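Workshop notebook, wall finishes bench
8/23/22

Iron oxide reds in limewash, second round

Boards from the first round are dry and I am so pleased with them. I had them lined up on the long shelf before I had my coat off. The reds went much lighter than I'd guessed from the wet color, which everybody warns you about and which still gets me every time, but the surface is lovely. Soft, a little cloudy, no shine at all. The ochre ones look fine too, but it's the reds I want to talk about.

What's on the shelf now:

Board A: Picard red, low dose, three coats
Board B: Picard red, high dose, three coats
Board C: Picard red plus a little black, three coats
Board D: Cukik brown-red, high dose, three coats
Board E: Cukik brown-red over a pink base coat, two coats
Board F: plain limewash, no pigment, for comparison

Board C is the one. It came out a proper dark wine color at arm's length and then goes warm and brown when you get your nose up to it. Board B is closer to brick, cheerful, would look great in a kitchen. Board D dusts badly if you rub it with a dry finger. I think I simply overloaded it, see below.

The mixes

Lime putty is the Mekix tub we opened in May, sieved again before use. It has only gotten better sitting under water. Very smooth, holds a peak like yogurt. Please put the lid back on properly and keep the inch of water on top!

Base for every board today: 300 g putty, 300 g water, whisked by hand until nothing was left at the bottom of the jug. Then pigment, soaked separately overnight in just enough water to make a loose paste. The overnight soak is worth it. I tried one jug with dry powder stirred straight in and got red freckles all through the second coat, every one of them a little comet with a tail where the brush caught it. (Pretty in its way. I kept that board under the bench in case anyone wants to do it on purpose.)

For Board C, 9 g of black went into the red paste before the paste went into the lime. I mixed the two colors together first and ground them on the glass slab with the muller. Adding black straight to the jug last time gave me gray streaks that never went away.

Board D took too much pigment for the lime to hold. The recipe card says to stay well below the amount I used and the recipe card is right. Next time I'll get the depth from more coats. If anybody wants to save Board D, a casein wash over the top might lock it down, and I'd love to see the result next to an untreated half. Mask it down the middle first.

Brushing notes

Used the wide Humach brush for everything except the edges. It holds a huge amount and drips down your wrist if you lift it above your shoulder, so sleeve rolled up or old shirt on. Crossed strokes on coats one and two, then a lighter crossed stroke on coat three with the brush half empty.

Damp the board before every coat. I sprayed, waited until the shine had gone, and painted then. Board A got its second coat on a board I'd let dry out too far and you can see the chalky patch in the lower corner. Still like it, but it wouldn't pass in somebody's hallway.

Thin coats really do beat thick ones. The first coat looks like dirty water and you want to go back over it. Leave it alone and go make tea. It blooms while you're out of the room, and coming back to it is my favorite part of the whole job.

One thing to sort out is stirring. Pigment settles faster than I remembered. By the end of Board B the last few strokes were visibly redder than the first. I'm going to stir every few dips from now on and keep a stick in the jug so there's no excuse.

Checking the color against daylight

Carried B, C and E out to the yard in the morning and again after lunch. Morning, slightly overcast: C looks almost purple next to B. After lunch, full sun: C turns brown and B goes nearly orange. Inside under the bench lamps they're all duller and closer together. I would never choose one of these from a single look indoors, and I'd push anyone ordering a room in this color to live with a board for a few days and move it from wall to wall.

E was the surprise. The pink base warms the brown-red from underneath and the whole thing looks lit from behind in the sun. Two coats only, so it's thin in places, and the thin places are the best bits. Must do a bigger version of this.

Wall and floor together

Been thinking about what a red this deep wants under it. Pale gray stone makes it look heavy and a bit funereal to my eye. Bare boards are fine but everyone does bare boards. My money is on a pinkish-tan floor, something in the same family but far lighter, with very little going on in it. With a big stretch of dark maroon the quiet floor does a lot of work, and a wall that deepens toward one side and lifts a little toward the other has enough movement for the whole room.

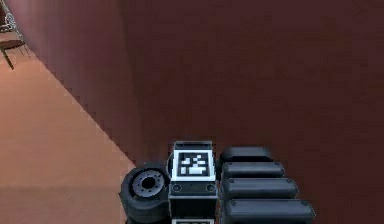 Floor samples to try next

Lime and brick dust screed, small tiles, polished with soap. We have a bucket of sieved brick dust by the back door, a nice salmon color, and I'd like to cut it with the tan sand until it goes a bit sleepy. Three tiles at different ratios, write the ratio on the back in pencil before they set.

Also a plain clay tile with linseed oil, one coat and two coats. Oil will darken it, and I'm curious how far.

Housekeeping and odds and ends

Price on the Picard red is up, 157 for the big bag at the last order. It's strong stuff and goes a long way, so I've asked for one bag and no more. The Cukik sample jars are nearly finished. The brown-red is on the shelf with the green lid, please don't use the last of it on tests.

Goggles! I found both pairs in the drawer and not on the hook. Lime in the eye is no joke. Eyewash bottle is refilled and next to the sink.

Washed the Humach brush in plain water, a splash of vinegar in the final rinse, hung bristles down. Don't stand it in the jug overnight.

To do

Big board, pink base, four thin coats of the Cukik
Repeat Board C with the same weights and see if I can hit it twice
Casein test on Board D, one half only
Brick dust tiles, three ratios
Soak more red paste tonight, lid on, label with weight
Ask about borrowing the spare spray bottle back from the plaster bench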